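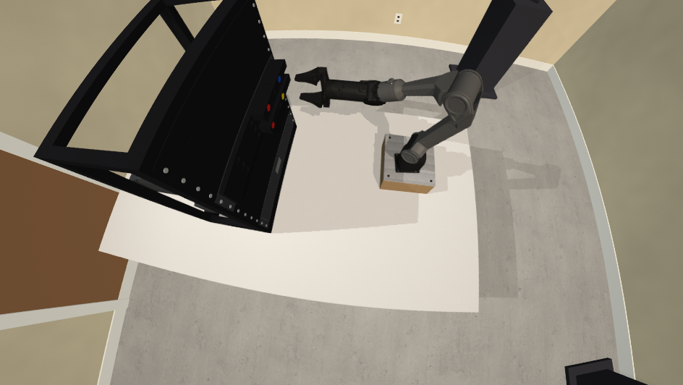 February, notebook, button bench

Picking up from last time, when I'd just gotten the new grasp offsets into the sim and gone home before anything broke. It broke. The arm kept pulling up short of the blue button, and I lost most of a morning before I found out I'd left the old tool length in the config. Fixed now. The Mastis config file has a comment at the top in capital letters so I don't do that again (I will do that again).

So, the question everybody at Harkari keeps asking me at lunch: can it do chores yet? My answer this month is that it can push a button. Which sounds like nothing! But think about how much of running a shop or a house is pushing the right button at the right time. Start the compressor, stop the dust collector, kick off the dryer. If the arm could walk up to any old panel and do that, I'd call it a helper already.

Numbers from the overnight batch. 737 tries, sim only, all four buttons in shuffled order. 600 of those pressed the button we asked for. I went through the misses over coffee, and most of them are the two reds. Ask for "the red button" and it picks one, fair enough, I'd have to ask which one too. Ask for "the lower red button" and it still goes for the other one way too often. Blue and yellow are nearly boring at this point, which I love.

The other misses are fingertip stuff. We press with the gripper open, so only one finger lands, and the fingers come to such a narrow end that a small error in angle slides it right off the cap. I tried closing the gripper first and the presses got better, but then the approach planner thinks it's holding something and slows way down. Need to tell it that closed and empty is a real state. Somebody on the Correa side wrote a patch for this last year, I think? If you're reading this and it was you, please send it over.

Lighting: I turned the shadows up hard on purpose, because our real shop has one awful window and everything looks like this by 4 p.m. anyway. Success dropped a bit, less than I'd feared. I'm leaving them on.

Chores I'd still bet against: folding anything, wiping anything, sorting a bin of mixed screws. We ran the Gonby towel task for 326 tries in January and got 2 towels I'd put in a drawer. Two! My own record is better than that, and I'm bad at towels. Cloth moves while you're touching it and a button stays put, so I'm not surprised, but it does put a lid on the lunch talk.

To do:
- split the red button prompts into upper and lower, rerun just those
- closed gripper state in the planner
- check the press depth, it's stopping at contact and a real button will want more travel
- ask whether we can get bench time on the real arm before the end of the month

Rerun is queued for tonight, logs go in the usual folder. Please don't kill my job to free up the GPU, it's the long one with my initials on it.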